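Garment Handling Working Group
Minutes, November meeting
Held in the upstairs room at Kandthorpe, starting 3 p.m.

Present: the bench lead, the data lead, two operators, the safety rep, the buyer for the hotel laundry side, and the minute taker. Ocampo joined by phone and dropped off twice. Flarkness sent apologies and a slide deck. The deck was not shown.

1. Minutes of the last meeting

Accepted with one change. The October minutes said the grip fault on the shirt task was "resolved." The safety rep asked for this to read "not seen again as of the meeting date." The bench lead thought this was splitting hairs. Given item 3 below, the change was made without a vote.

2. Matters arising

The spare finger pads from Ocampo have arrived. The packing slip and the bag label give different part numbers. Ocampo says they are the same part. The bench lead is to check one against an old pad before any are fitted.

The request for a second emergency stop button by the door of the arm cell is still open. It was open last time as well. The building manager wants a drawing. The bench lead says a drawing was sent in the summer. The safety rep has not seen one and would like to.

3. The dropped-hold fault on Ila

Most of the meeting went on this.

For anyone reading who was not there: Ila is the arm in the cell, and it runs the same fingers as the hand-held units. In the week before the meeting Ila let its fingers open during a lift, with a hanger and shirt in the grip and the arm still moving toward the rail. The hanger swung out and hit the inside of the cell guard. An operator was standing on the other side of the guard and was not hurt. The shirt lost a button. The hanger cracked at the neck.

The controller logged fault 34. The manual gives this as "grip reference lost" and says to restart. The operator restarted and the arm ran the rest of the session with no trouble. The safety rep asked why a session went on after something was thrown at a guard. The operator said the restart was what the manual told them to do, which is true, and the rep said the manual was then part of the problem.

The bench lead gave the Flarkness view, taken from the deck. Flarkness believes the finger markers were lost from view for long enough that the software no longer knew how wide the grip was, and it fell back to the open position. They call this the safe state.

There was a long discussion of the words "safe state." The buyer asked who had decided that open was safe for a machine whose job is holding things up. The bench lead said open was chosen so that a hand could not be trapped. The safety rep accepted that as a fair concern for a person reaching in, but pointed out that people are not allowed to reach in while the arm is moving, and that dropping a load at full speed is a hazard too. The data lead suggested that the arm could stop first and open only on a command. Ocampo said this would be simple. Ocampo also said in the spring that the markers would be simple, and the minute taker was asked to record that this was mentioned.

The data lead then asked whether anyone had shown that the markers were in fact lost. No one had. The log holds the fault number and the time, and nothing on marker tracking. The video for that lift exists but has been looked at by only one person, on a laptop, who thought one marker "might have gone dark." The group did not think this was enough to build a fix on. Other causes raised:

A loose finger cable. One was found loose in September and pushed back in.
Worn teeth on the rubber, letting the hanger slip so that the fingers closed past their limit.
The low supply voltage seen when the dryer in the next unit starts up.

The bench lead considers the cable most likely. The safety rep considers that the bench lead always considers the cable most likely. Both are to be written down as opinions.

4. Hand-held work at the rail

The hand-held units were not involved in the fault, but they share the fingers and the markers, so the group went over how they are being used at the curtained rail. One of the wide views from that work was looked at during this item.
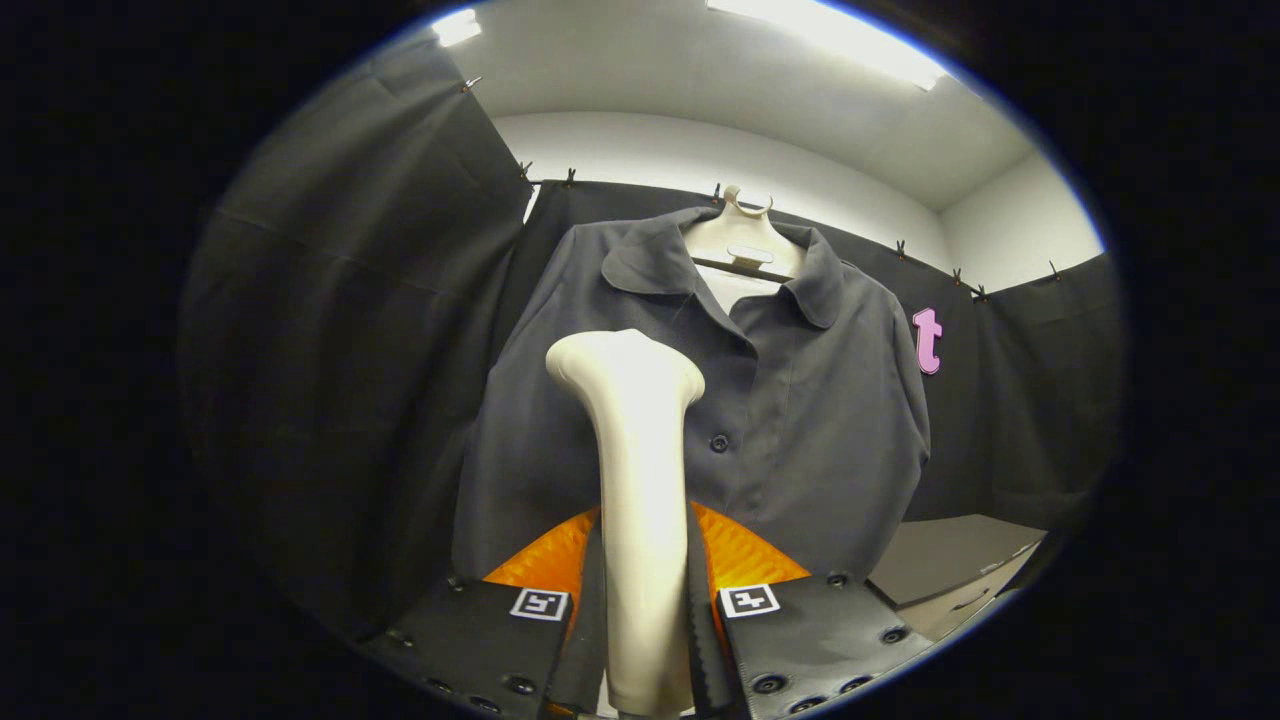

Rail work with the hand-held gripper: charcoal shirt on a white hanger, one marker on each finger.

Both markers can be made out in this view, near the upper edges of the fingers. The bench lead took this as support for the present marker position. The data lead disagreed, saying that one good view says nothing about a lift in which the arm turns and the cloth swings across the fingers. The buyer wanted to know how dark cloth against a black curtain was supposed to help anyone, and whether a lighter backdrop had been tried. It has not. The curtains were what was in the building.

The data lead has asked before for trials with longer garments, where a hem or sleeve can come over the fingers. Flarkness replied that this was "covered in simulation." The group would like to see it covered on a rail.

The operators reported that the hand-held units get heavy toward the end of a session and that the grip trigger is stiff on one of them. This has been reported before. The bench lead offered to oil it. One operator said it had been oiled.

5. Flarkness proposal

Flarkness proposes a software update that makes the arm wait longer before it decides a marker is lost. They state in the deck that the update was tested over 2000 grip cycles without a fault.

Questions from the group, none of which the deck answers:

Were these cycles on a real arm?
Was there a garment in the grip?
Did anything block the markers at any time?
How often would the fault have shown up in the same test with the old software?

The data lead's point on the last one was that Ila had run for weeks without fault 34 before it showed up, so a clean run may mean very little. The safety rep added that waiting longer does nothing about what the arm does once the wait is over. It would still open. It would just open later, perhaps higher up.

Ocampo spoke in favor of the update and said that holding it back would put the program behind. The buyer said the hotel side would rather be behind than have hangers flying about in a room where people fold sheets. The line went dead during the reply and Ocampo came back on at item 6.

Agreed: the update is not to be installed on Ila until the four questions have been answered in writing. The bench lead asked for it to be noted that he would have installed it.

6. Conditions for running Ila

Agreed after some back and forth:

Ila stays switched off at the wall until the finger cable, the pads and the supply have each been checked, with the result written in the cell book and signed. "Looks OK" is not a result.

When it does run again, it runs at the slow setting with empty hangers first, then with shirts. No coats.

No one stands at the guard on the rail side while the arm is lifting. The yellow line will be moved back. The bench lead asked how far, and the safety rep will measure the cell and say.

Any fault 34 ends the session. The operator does not restart. The log and video are copied off before anything is powered down, because the controller writes over its own log and we have lost records that way already.

The cracked hanger is to be kept. It was in the recycling bin at the time of the meeting and has been taken out.

Hand-held work may continue as it is. The operator with the stiff trigger may refuse that unit.

7. Reporting

The safety rep has written up the event as a near miss. The bench lead had entered it in the cell book as "minor drop, restarted." The group discussed whether two accounts of the same event could both stand. They will both stand, with a note in the book pointing to the near miss form.

The buyer asked how many other entries in the book say "restarted" and what was behind them. No one could say. The data lead will go through the book from the start of the year. The bench lead said this would take a while and was unlikely to turn up much. The group would like it done anyway.

8. Any other business

The room heater is out again.

The buyer asked whether the spring demonstration for the hotel group is still going ahead. The bench lead said yes. The safety rep said that depends on item 6. Left there.

Actions

Bench lead: compare new and old pads; check cable, pads and supply and sign the cell book; resend the drawing for the stop button, copy to safety rep.
Data lead: review the video of the lift one still at a time with a second person present; go through the cell book for restarts; write up what a rail trial with long garments would need.
Safety rep: measure and mark the new line; ask Flarkness for a written reason for opening as the safe state; store the hanger.
Operators: list every known problem with the hand-held units, including ones already reported.
Ocampo: explain the two part numbers; say what it would take to make the arm stop before it opens.
Minute taker: send the four questions from item 5 to Flarkness with these minutes.

Next meeting when the checks in item 6 are signed off, or in 4 weeks if they are not. Meeting closed at 5:20 p.m.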